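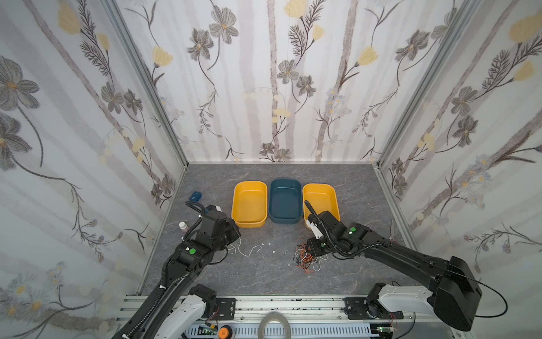 ### 1/

We moved to Celley in November, and I promised a few of you I'd write down how the unpacking went, so make yourself some tea, because I do go on. The kitchen was easy. The books were a joy! What got me was the box marked MISC, which had already survived the last move, from Sancombe, without ever being opened.

### 2/

My friend Nisreen has packed up more homes than anyone I know, and her rule is to sort by kind first and decide later. No "do I still need this," no reading old letters on the floor. Cords with cords, paper with paper. I lasted until I found the letters (sorry, Nisreen).

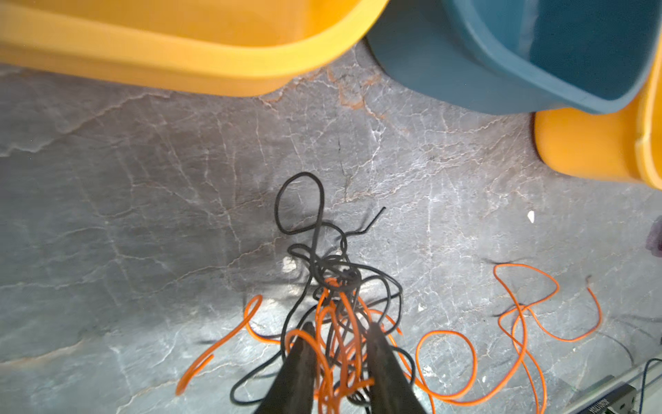 ### 3/

Knots, then. Start in the middle and loosen everything a little before you pull on any end. My grandmother did it that way with yarn, humming the whole time, and I think the humming helps. 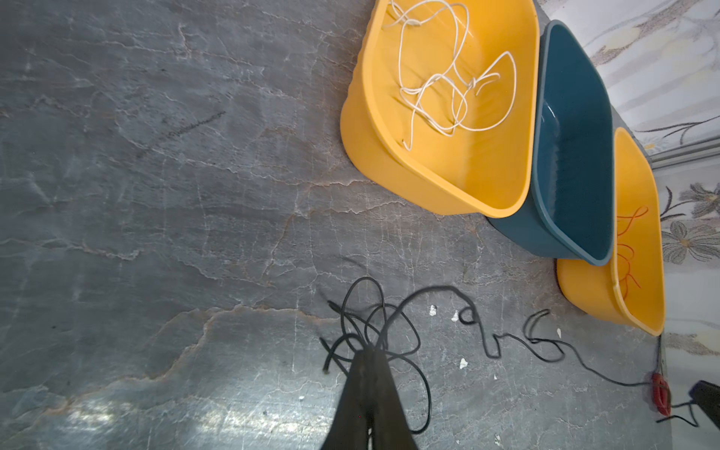
### 4/

Low open tubs beat deep boxes, at least in this house. If I can look down and see it, I'll use it. If there's a lid, it's gone for another 3 years and I'll end up buying a second one. 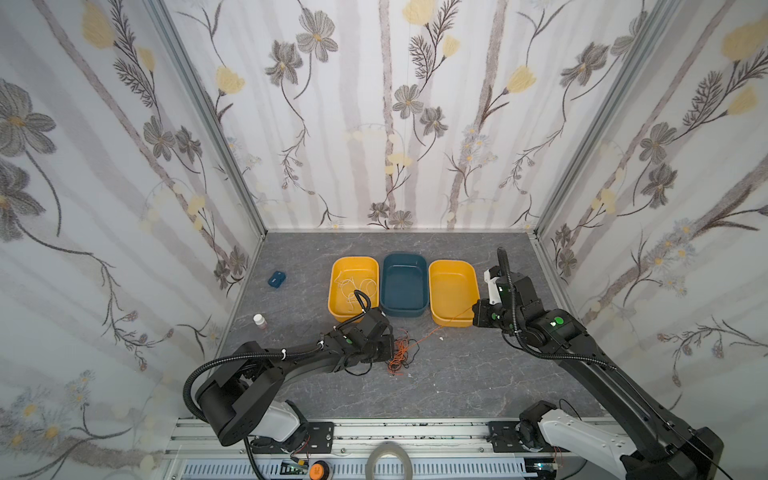 *White cord in the left tub, orange thread over the rim of the right one.*

### 5/

Still to do: the hall closet, and a stack of photos I want to mail to Widad before the holidays. If you have a good way to store wrapping paper, please tell me, I'm all ears!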